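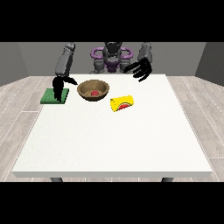 So I finally made it to the Viklund open day last month, after missing it two years running (once because of a cold, once because I simply wrote it down wrong). It's a long drive out to Plasine and I had already decided that if it was just a guy with slides I was going to turn around and get lunch. I stayed until they started stacking the chairs.

The way they do it is you sign in, you get a sticker with a number on it, and they take you through in groups. I was 217. There's a lobby with coffee, then a hallway full of posters I didn't understand, and then the part I came for, which is the simulation room. It's one long desk with big screens over it, and on every screen there's a robot working away in a made-up room. I'd read about this stuff but never sat and watched it for any length of time, and oh boy, it is weirdly soothing! Like an aquarium.

My favorite was the tabletop station. You get a gray humanoid with purple looping around its shoulders, standing behind a white table, and on the table there's a brown bowl with a little red round thing down in it, a flat green pad, and a yellow can lying on its side. Everything is very plain: gray walls, plank floor, done. When I sat down one black hand was down at the green pad and the other was just hanging there in the air with its fingers spread, exactly like my aunt when her nail polish is drying. I laughed out loud and then had to pretend I was coughing.

The software they run all this on is called Jekamik (I asked how to say it and got two different answers from two people at the same desk). The woman running our station explained that they try things out in there long before a real arm gets anywhere near it, and that the objects get shuffled between runs so the robot can't just memorize where everything goes. She said they had done 300 runs on the table setup since that morning. I asked how many went well and she said 91, and she seemed pretty happy with it, so I was happy too. Somebody behind me muttered that he could do better himself, and she said, very politely, that he was welcome to try.

And then it came out that he really could, because they had a set of controllers you could hold to steer the hands yourself. Of course I got in line. You get 5 minutes each. I am here to tell you it's HARD. You have all these fingers and you'd think more fingers would make it easier, but I spent my first minute pushing the can slowly across the table like a cat, and my second minute trying to get it back. Depth was what got me. On a flat screen I could never tell if I was over the thing or behind it. The muttering man, for the record, knocked the bowl clean off the table. The staff just hit reset and it was all back in a blink, and I would like that button for my kitchen please.

Upstairs there was a second demo from a smaller outfit called Voseo, something with speech, where you tell the robot what you want in normal words. The sound was bad and there was a crowd three deep, so I can't really report on it. I did grab one of their pens.

A few practical notes if you're thinking of going to the next one. Park behind the building, the front lot was full before ten. Bring a sandwich, because lunch was a table of those tiny pastries and they went fast. Kids are fine, there were plenty, and they were all better at the controllers than I was. And ask for the tabletop station before the others, the line for it was out the door by the afternoon.

I've still got the sticker on my jacket, I just noticed. I'm going to try and get to the fall one too, and I'll put up a note in the sidebar when they announce it.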